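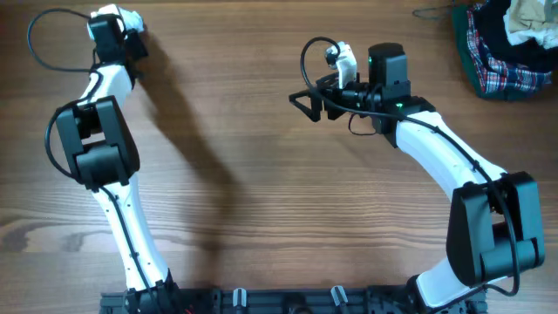 Station Nurnberg, both arms over the table. Cloth pile at upper right.

November, afternoon session
Project: Gremora, cloth handling, two-arm collection
Operator: R. Alvarado
Review and labeling: F. Kwok
Entry by: F. Kwok

Purpose

The session continued the collection of demonstrations for the cloth task. The target for the month remains 800 accepted episodes. The task text in use is "pick up the cloth with either arm, hold it clear of the table, set it down." The second wording, which names the arm to be used, has been prepared but is not to be entered until the split for the first wording is closed. Colleagues who record in the evening are asked to check the task text before the first episode, as last week's evening set was saved under the wording from the towel task and had to be relabeled by hand.

Setup

The arms were brought to the home position and the joint offsets were compared with the values on the card. The right arm was within tolerance. The left arm read slightly off at the wrist and was zeroed again before recording. R. Alvarado notes that the left wrist has needed this at the start of each of his last 3 sessions. The fault has been reported to Lindqvist under the existing service request; no reply has been entered yet.

Cable slack was checked by moving each arm slowly through its full reach before any episode was recorded. The clips on the lower links are to be left where they are. An earlier attempt to shorten the run caused the elbow to pull against the cable at full extension, and the arm stopped on a current limit. The stop produced no message on the operator's display, and the affected episode was saved as if it had ended normally. Such episodes can be found by the flat section in the elbow trace and should be rejected.

Cloths are drawn from the pile at the corner of the table. The draw should be made without looking for a cloth that is easy to grasp. The plaid piece and the dark green piece were both requested by the training group, whose last report showed that the policy hesitates on patterned and dark material. The light pieces are already well covered.

Conduct of the session

Recording was done in blocks of 10 episodes, with a review of each block before the next was begun. The reviewer looks at the head view first and then at each wrist view. A block is not held back for a single poor episode; the episode is marked and the block proceeds.

The first block was used to settle the pace. R. Alvarado is an experienced operator and works quickly, which has been an advantage in meeting the monthly target. The training group has asked for a slower approach over the last part of the reach. The request was followed from the second block onward, and the episodes became longer. File size increased accordingly. The storage allotment on Grasano should be reviewed before the end of the month.

The reset between episodes was done by hand. The cloth was lifted and dropped from shoulder height and was not arranged afterward. When it fell outside the reach of both arms, it was dropped again and the fall was not recorded.

Wrist view, empty table

The learning system is also to receive short episodes in which the gripper comes down and there is nothing to take. The correct behavior is to withdraw and search. They are recorded separately and carry the tag "no target."
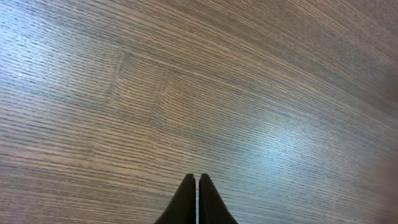

Wrist view for "no target." Fingers almost closed, bare wood, bluish glare at left and right.

Glare remains the main concern for the wrist views. Where light reflects off the finish the grain becomes pale, and the labeling tool has on occasion proposed a cloth mask over the pale area. F. Kwok removed such masks during review. It was considered whether a matte covering should be laid over the table. The proposal was declined for the present because the greater part of the set has been collected on the bare wood, and a change of surface partway through would have to be treated as a separate condition. The question may be raised again when the second wording is opened.

The seam in the wood at left-center of the view is a useful reference. Its position may be compared between sessions to confirm that the wrist camera has not shifted in its mount. The comparison should be made with the arm in the same pose each time, and the pose is saved in the station file under "seam check." The lens should be wiped before the check is made and not after it.

Bright cloth

The bright blue-green cloth was used for the last part of the session. It gives good contrast against the fingers, and the start of contact is easy to mark. It is also the cloth most often overexposed. Automatic exposure was left on, in line with the current protocol, so that the set will include the range of brightness a deployed arm would meet. Highlights on the folds are lost in a number of episodes. The labels should follow the outer edge of the cloth and disregard the interior where no detail can be made out.
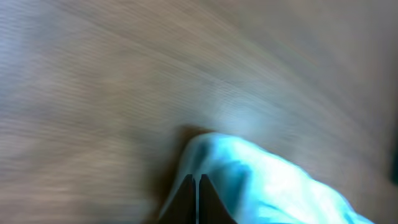
Motion blur does not in itself justify rejection. The protocol was amended on this point in the spring, after it was found that reviewers were discarding nearly all frames from fast wrist movements and that the remaining data suggested an arm that was always at rest or almost so. An episode is to be kept if the cloth and the fingertips can be told apart and the joint record is complete. It is to be rejected if the joint record has a gap, if the operator's hand enters any view, or if the episode was ended by a stop.

There was a brief difference of opinion on grasps in which the fingers press the cloth against the table before closing. R. Alvarado regards them as normal for thin material and uses them on purpose. F. Kwok's view is that they teach the arm to push, and that the force at the wrist should be watched. It was agreed that they would be kept and tagged "pressed," so that the training group can include or leave them out. The tag has been added to the list at the station.

Results

Roughly a tenth of the episodes recorded were rejected, most of them for gaps in the joint record of the left arm. The gaps are short and fall at the start of the file. They may be connected with the wrist zeroing, although no test of this has been made. The accepted episodes have been copied to Grasano and the checksums agree.

Open items

Left wrist offset: ask Lindqvist for a date of service.
Gaps at start of file: record 2 blocks with the left arm held still and compare.
Storage on Grasano: request more space before the second wording is opened.
"Pressed" tag: F. Kwok to apply it to the earlier episodes with thin cloth.
Dark green and plaid pieces: continue to favor them in the next session.
Station left powered down, arms at rest position, log sheet signed by R. Alvarado.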